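Right, a thread on seal trips, because I've just come back from my third season guiding at Lindside and I've got opinions. Kettle's on, bear with me.

1/ We take people out to the skerries to watch grey seals. The boat holds 17 with crew. For years our whole talk was facts: weight, diet, how long they hold their breath. People nodded, took photos and went home for chips.

2/ In September we tried something different. Engine off, three minutes of quiet, no talk at all until everyone had just looked and listened. Seals make the oddest noises, by the way. Like someone moaning through a drainpipe!

3/ I was dead against it. I thought folk would get bored and start on their phones. A couple did, to be fair. But the questions afterwards were so much better — how close is too close, what happens to pups if the mother gets spooked, can you walk a dog on that beach.

4/ We also handed out a little card on the way back in. One side for what you felt, the other for what you might do differently. We got 168 filled in, which I have now typed up at my own kitchen table, and my wrists would like a word.
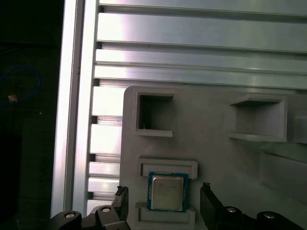
Chip in its slot, grey plate.

5/ What came up most was keeping your distance. Loads of people wrote that they'd had no idea a seal lifting its head to stare at you is already a bit bothered by you. I say that on every single trip! Seems it sinks in better once you've sat there and had one stare at you.

6/ Not all rosy. Some cards were blank on the "do differently" side and one just said "bring a warmer hat". Fair enough, it was blowing a hooley.

7/ And a card filled in on a boat isn't the same as what someone does on a beach next summer. I'd love to write to people later on and ask. More than 40 left an email address so there's a start.

8/ A friend who guides up at Løken does the quiet bit at the end of the trip instead, when everyone's cold and thinking about the loo. I reckon that's the wrong way round but we've agreed to swap for a few trips and see.

9/ If you run wildlife trips of any sort (birds, otters, bats, whatever) and you've tried going quiet, tell me how it went. Especially with school groups, as I've not been brave enough yet.

10/ Will post the card wording tomorrow once I've fixed the typo on the back. Yes, it's been there all season.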